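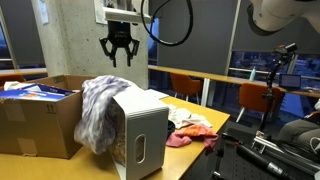
Cloths, a cardboard box and the white bin on the sorting table, one evening at Prevthorpe.

Cloth and Rag Swap: your questions

When can I drop things off?
Thursday evenings from 6pm, up the stairs and along to the big room with the orange chairs. I'm usually there until nine, kettle on, up to my elbows in old tea towels!

What do you take?
Any clean cloth bigger than a hanky. Pillowcases, muslins, odd napkins, fabric ends from a dress you never finished (I have several of those myself). Patterned, plain, patched, faded, I love them all. Please wash everything first and leave out the fabric softener, it stops cloths soaking anything up.

Do I need to fold them?
Oh, please don't bother. I tip the lot out on the table and fold as I go, so your lovely neat pile would last a minute at most.

Can I bring them in a cardboard box?
Yes, any box with a sound bottom. I keep the good ones and flatten the rest for recycling. If you'd like yours back, write your name on a flap.

What happens to the cloths afterwards?
The nice ones go on the swap shelf, and the tired ones get cut up for the bike workshop on Mendia Street. We passed on over 200 last winter, which I'm still chuffed about.

How much can I take home?
Up to 3 pieces a visit, whether you've brought anything or not. If there's lots left at half past eight I'll probably press a few more on you.

Do you take duvets, pillows or curtains?
Duvets and pillows no, sorry, I've nowhere to put them. Unlined curtains are fine, and I'm always short of big pieces.

How do I find you?
Get the 62 to Kramer Lane and walk back towards the bakery. It's the door with the green letterbox, and the bell does work, you just have to lean on it a bit.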